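Indexing parish baptismal registers
Speaker notes, 14 January 2022

Start with scope. The talk covers baptismal registers only. Marriage and burial registers have different columns and different access rules, and I will take questions on them at the end if there is time.

The parish is Waltetti. Two older parishes, Tevis and Charbonneau, were merged into it, and each brought its own books. The combined set holds a little more than 3000 entries. The first Tevis register holds 698 and was indexed first as a trial. Everything I recommend comes out of that trial.

What a register entry is. It is a legal record in canon law and it stays in the parish. The index is a finding aid. It has no standing of its own, and a certificate is never issued from it. Whoever issues the certificate opens the book and reads the entry, including the margin.

Pause on the margin. Later notations go there: confirmation, marriage, ordination, religious profession, declaration of nullity. An index with no column for "margin note present" will send somebody back to the shelf twice.

Fields. We use 14. Volume, page, entry number, surname as written, surname standardized, given names as written, date of birth, date of baptism, father, mother with maiden name, sponsors, minister, margin note yes/no, indexer's initials. Place of birth was dropped after the trial. It was blank in most Tevis entries.

As written and standardized. Keep both. The priest wrote in Latin in the older books, so Joannes may be John, Jean or Juan, and the family may not have used any of them. Given names stay in the Latin form with the case ending changed to nominative. Surnames are copied letter for letter in one column and standardized in the next.
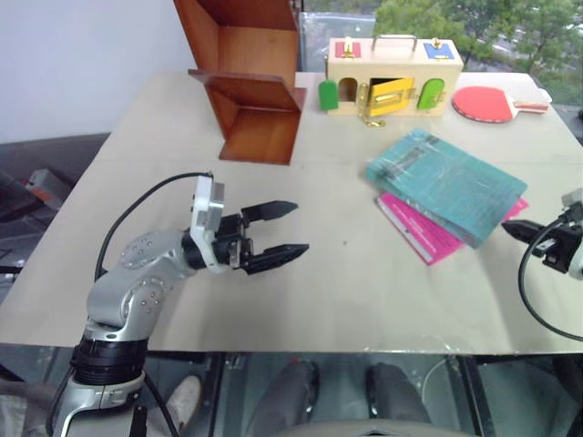 Double entry means two people index the same page without seeing each other's work. The two files are then compared, and any cell that differs goes to a third reader. On the slide one gripper points in from the left and the other from the right, with their fingers toward the middle of the table, and the two files should meet the same way: each comes at the entry from its own side. The third reader has the book open and does not see which indexer wrote which version. Agreement between the two files is accepted without review, except for dates. Dates are all checked.

Why dates. Birth and baptism dates get swapped more than any other pair of fields. The rule is that baptism cannot come before birth, and the sheet should flag it. A gap of more than a year is flagged too, though it is often correct. Converts received as adults will all be flagged. Leave the flag in place and add a comment.

Feast days. Some entries are dated by feast only. Enter the feast in the comment column and the calculated date in the date column, in square brackets. Use the calendar in force at the time. Several feasts moved in the 1969 revision, so a current calendar will give wrong dates for the older books.

Software. We keep the file in Diltuno, exported to plain CSV after each session. Any spreadsheet will do. Set the date columns to text before typing anything, or dates before 1900 may be changed or rejected.

Session length. Cap it at 20 pages per person. Error rates in the trial went up past that point, mostly in the sponsors column.

Handling. Clean dry hands, pencil only, book on a support. Nothing adhesive on the page. If the spine is loose, stop and photograph that volume before going on.
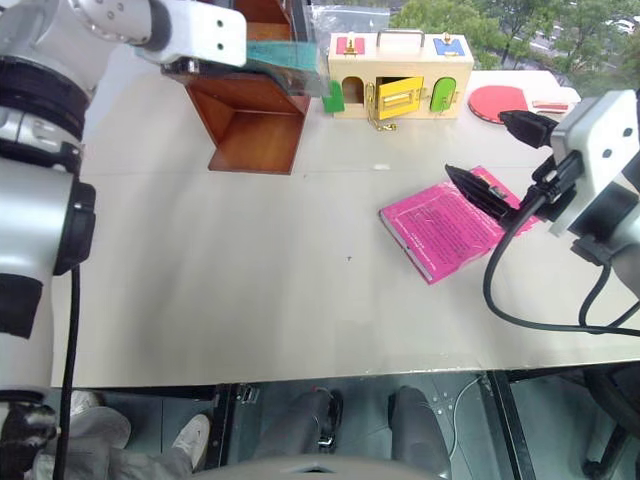
Annapurna Rai asked at the last run-through whether adoptive parents should be entered in the same columns as birth parents. It depends on the entry and on the norms of the bishops' conference. Copy whatever names the register gives and tick the restricted box. Do not fill in names from another source, even when the family has supplied them.

Access. The restricted box also covers any entry with a sealed or amended note. Restricted rows are left out of the copy kept at the front desk. The full file stays with the pastor and the parish secretary. Check the diocesan policy before letting genealogists see either version.

Next step. The Charbonneau books start in April. The handwriting is worse and two volumes overlap by several months, so entry numbers will repeat. Always search by volume and page first.

Handout has the field list and the Latin name table. Questions.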